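Notebook, dye and finishing bench, September
Entry started 8.40, finished after lunch

Carrying on with the marbled paper for the Gilani job. Agnes MacBrayne wants endpapers for the whole run in the stone pattern, grey ground, white veins, no colour. The trial sheets from last time were too busy and the ground came out blotchy in the wrong way, with hard rings where drops had sat too long before the next went on.

Size: mixed fresh last night, carrageenan, left covered in the cool cupboard. Skimmed it this morning with newspaper strips, three passes. Still a few bubbles at the far corner of the tray, which I popped with a pin. Thickness felt right on the stirring stick. Joni prefers it thinner for veins and he may be correct, but thinner size goes off faster and I wanted the whole morning out of one tray.

Water is the usual problem. The tap has been hard again all month and the last batch of size curdled at the edges. Used the bottled stuff this time. Tariq asked if we could put it through the filter jug instead. Tried that in spring and it made no difference that I could see.

Alum: sponged the sheets at the end of yesterday and stacked them under a board. Two had dried with a tide mark along one side, put those aside for scrap tests. Need to mark the alumed side in pencil BEFORE stacking. I did not do this and had to guess by feel for half the pile. Guessed wrong at least once (sheet 4, colour slid straight off in the rinse).

Colours on the bench:
Grey A, lamp black let down with a lot of white, two drops of gall.
Grey B, same but with a touch of blue, three drops of gall.
White, thick, from the Stetix tub.
Clear gall water for opening veins.

Grey B on its own is too cold. Grey A on its own goes brown when it dries, even though it looks fine on the tray. Mixed half and half they behave. Writing this here as Hina had to work it out all over again while I was away.

Sheet 1. Grey first, then gall water, then white flicked from the whisk. Gall too strong. White pulled into thin threads and broke up into dots. Scrap.

Sheet 2. Halved the gall. Veins better but all one width, looks like netting.

Sheet 3. Same, and rocked the paper down slowly instead of laying it flat. Got Spanish wave by accident down one side. Pretty, wrong for this job. Kept it for the sample drawer.

Sheet 4. See above, wrong side.

Sheet 5. White put on with a quill tip in long strokes after the grey, then gall water flicked over from a height. First one I would show anyone. Ground stayed soft.

Sheet 6. Repeat of 5 to see if it was luck. Close, but the strokes bunched in one corner. The tray might be out of level. Put a folded card under the window end and it seemed better afterwards.

Sheet 7. Let the grey stand for a slow count of 15 before the white went on. Edges of the grey softened and the veins sat cleaner. This is the method to keep.

Sheets 8 to 14. All done the sheet 7 way. Nine has a hair in it. Twelve has an air bubble the size of a lentil, my fault, talking to Jawad while laying down. The others are usable.

Rinsed everything in the long sink and hung it over the dowels. Do not hang two deep, they stuck last time. 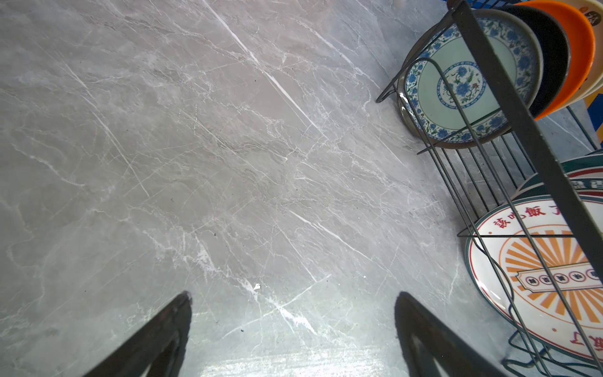 The white on the early sheets was wrong mainly because I was scattering it evenly. Real stone does not do that, and neither do the good old papers. I have been drawing veins out in pencil first to get my hand used to it, most of them leaning one way, then shorter strokes crossing at odd angles. The grey marbled surface in the picture has the spacing I am after: thin white veins mostly running down from upper left to lower right, one long bright one coming from near the top, and soft cloudy patches of lighter and darker grey underneath. So one strong stroke per sheet and the rest kept thin. The cloudiness has to come from the two greys meeting, not from the white. Tomorrow's batch to be done with that in mind.

Showed the dry ones to Agnes at lunch. She likes 7 and 10, thinks 11 is too dark next to the cloth. I had the cloth swatch under the strip light and she took it to the window, where it is a good deal greener. All matching to be done at the window from now on.

Burnishing: tried wax on one half of sheet 2 and left the other half plain. Waxed half is darker and shows fingerprints. Plain half scuffs on the fold. Jawad suggests a very thin coat and a longer rub with the agate. Will try it on the scrap from sheet 6.

Count for the job: 103 books, two endpapers each, and one sheet cuts to two if the grain is respected. Add spoilage. At today's rate of bad sheets I would want a good few spare, so the paper on the shelf will not do it. Ask Hina to order more of the same weight and to check the grain direction on the packet. The last lot came cut the other way.

To do
Level the tray properly.
Pencil mark on alumed side.
Fresh gall, the bottle is nearly down to sludge.
New whisk, the straw one is shedding.
Ask Joni for his thin size recipe and try one tray of it.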